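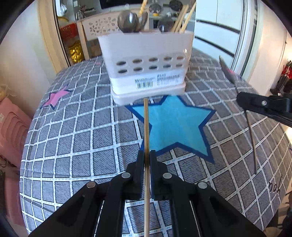

Utensil caddy and skewer, on the grey quilt.

Notebook home | Older | Newer | Protocols | Who's who

28 July 2022

Right, catching up on the reversal task before I forget what I did. Rats 4 and 9 are finally switching levers when the sugar side swaps over, and rat 4 is doing it faster than I ever managed to get the February lot to do it. I went through the whole session log over lunch and she needed 13 trials after the swap before she was mostly on the new side. Rat 9 took a lot longer and sulked in the corner for a good part of it (I've left those trials in for now, flagged in the last column).

The recording side is messier. We want the dopamine signal at the moment the pellet drops, and again at the tone, because the whole idea is that the bump should slide forward to the tone as they learn it. In rat 4 it does! I can see it by eye, even before averaging. The bump at the pellet shrinks over the session and a smaller one turns up at the tone. Then the lever sides swap and you get a lovely dip when she presses the old one and nothing comes. I printed that trace and stuck it on the facing page, top left, ignore the coffee.

Rat 9 has a slow downward drift through the whole recording, so I don't trust anything after trial 205. Could be the fibre bleaching, could be the patch cord working loose at the swivel. Keegan reckons bleaching, I reckon the swivel. Swapped the cord for the spare one from the Manalo box and will run her again with the light turned down a notch.

Also found out the pellet dispenser on box two sometimes drops a double. I only spotted it from the dip being missing where there ought to have been a plain ordinary response, went back through the beam breaks and there it was, two breaks very close together. It's done this 12 times in the set so far. A double is a nice surprise for the rat and a horrible one for us, it's a better-than-expected reward slap in the middle of the learned block. I've marked them all "D" and Jayson is going to rewrite the Gramirley script so it catches them as they happen.

Stuff about the analysis, mostly for Jayson:
- baseline is the two seconds before the tone, NOT before the lever comes out, I had it wrong in the last version
- the new files are in the Ferkau folder, old ones moved to "old_do_not_use"
- total across all animals is almost 3,000 trials now, so please don't open the lot in a spreadsheet again, it hung my machine for ages

Still not sure what to do about the rats who never learned the first rule. If they don't know which side pays, there's nothing for the swap to upset, and lumping them in flattens everything. Leaning towards plotting them separately in pale grey. Need to write down the cut-off before I look at their traces, otherwise I'll pick whichever one flatters us.

Next: rerun rat 9, clean the dispenser wheel on box two, weigh everyone before feeding.

Comments (3)

Keegan Halliday: Still bleaching. Put a pint on it. Check the reference channel, if that drifts as well but by a different amount then I win.

Jayson Lagman: Script done, it flags anything with two breaks inside half a second. It also flagged one in box three, so you might want to clean that wheel too. Baseline fixed, thanks.

Keegan Halliday: Has anyone got the key for the Stuvby cupboard? The spare swivels are in there.

Older | Newer | Back to top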